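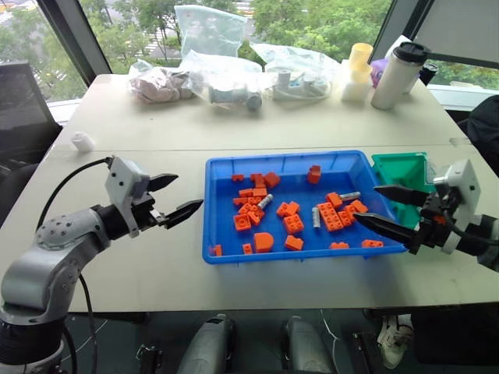 Gyamfi wrote back on the draft to say that rule 9 is a rule for people and has no business in a document for arms. Rule 9 says hands stay off the table while either arm is live. I replied that the arms don't read it either way. No answer yet.

So the tray rules now run to 20, up from the 2 I started with, and I am the sort of person who keeps a diary about it. The Kasent people want one page. I have three, and that's with the margins pulled in.

Most of the afternoon went on rule 3: one arm in the tray at a time, the other waits outside the rim with its fingers open. I had written "clear of the tray" and spent far too long on what clear means.

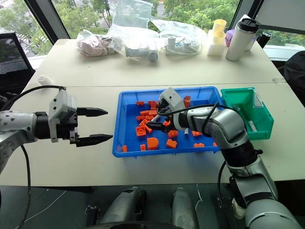

Left arm waiting, right arm in the bricks.

Gyamfi would like a distance in there. I would like lunch. We left it as "outside the rim" – a rim is a thing you can point at during an argument.
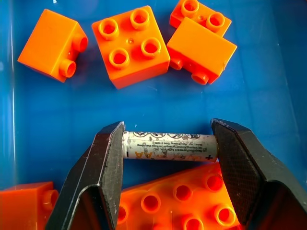 Bostham, September 12, 2021

Evening now, date added late because I forgot it, which breaks the one habit I lecture everybody about. Batteries get their own paragraph after all. Grip across the ends is allowed in the Hundimine copy and frowned on in mine. I don't like two metal fingers on two terminals, and I don't care how flat the battery is supposed to be. My wording: hold by the sides, plastic pads, scuffed wrappers go in the bin. Gyamfi will say it's too long. It has to be settled by November, so we have plenty of time to make it longer.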